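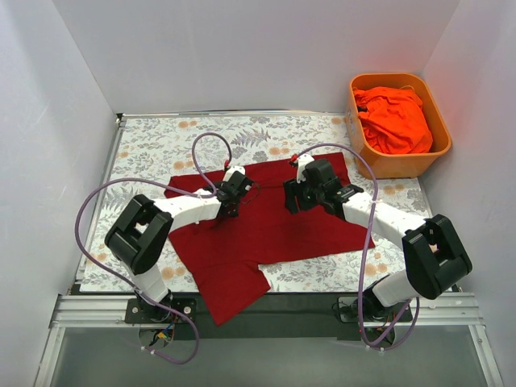 Laundry and folding page, part 2. Moved over from the old Zudeo album because it kept logging me out and I lost the captions twice. So these are retyped, mostly from memory, sorry if you read them before and they sounded better.

Short version for anybody new. I write up laundry stuff. Folding, sorting, what goes in which basket, what cloth behaves and what doesn't. Click back to the index for towels and the fitted sheet page (still the most visited thing on here, by a mile). Comments are open again, be nice.

Reds this time. Had a bunch of mail about reds. Mostly two questions, do they run and how do you fold them without fuzz going everywhere. Folding is easy enough. Running depends on the dye and the water and I'm not going to promise anybody anything. Wash alone the first few times, cold, inside out. Then with darks. Never with the good pillowcases, ask me how I know.

Order of work, same as always:

- spread it out flat
- find the hem, pull it straight
- smooth from the middle out
- sides in, then bottom up
- stack, dont squash

A patterned mat is fine to fold on. People write to say get a plain one so you can see lint. Maybe. I like the ferns and the peachy blossoms, and red shows up on it from across the room. Off-white background does need a wash now and then.

If part of the cloth hangs off the front of the mat, pull it back on before you start any folds. A hanging bit drags the rest with it and you end up with a crooked stack. Same with long sleeves, same with anything heavy at the bottom.
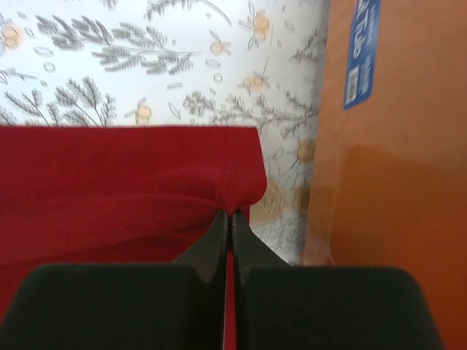 **Kakberg.** Sunday, November 8, 2020

Deep red, slightly fuzzy, pinched right where the crease gathers. Top hem nice and straight, corner square. Gray fern sprigs behind it, and something tall and orange with a blue label on the right.

That straight hem is the one to work from. Get one edge true and the rest follows pretty well, even if the middle is a mess. Bunching lower down is normal with soft fabric, it smooths out when you let go and lay it down again.

On fuzz: soft reds shed. Shake outdoors if you can. Lint roller after folding, before it goes on the shelf, otherwise your white stuff gets pink specks. I went through two rollers in January and gave up counting after that.

Other odds and ends while I'm here

Trevor Goodall asked for the basket list again. Lights, darks, reds, towels, and one for things that need mending and will sit there till spring. Label the baskets, Trevor. Any label.

The Nekidus spray somebody recomended in the comments, I tried it, smelled like a dentist. Didnt do a thing for wrinkles on my end. Your water may be different.

Wainwright readers, yes the shelf page is coming back. I have the measurements somewhere. Shelf holds up to 70 folded shirts if you stack them tight, which I don't.

Next up socks, then dish towels. Old album stays up till Zudeo deletes it, captions in there are out of date so go by these.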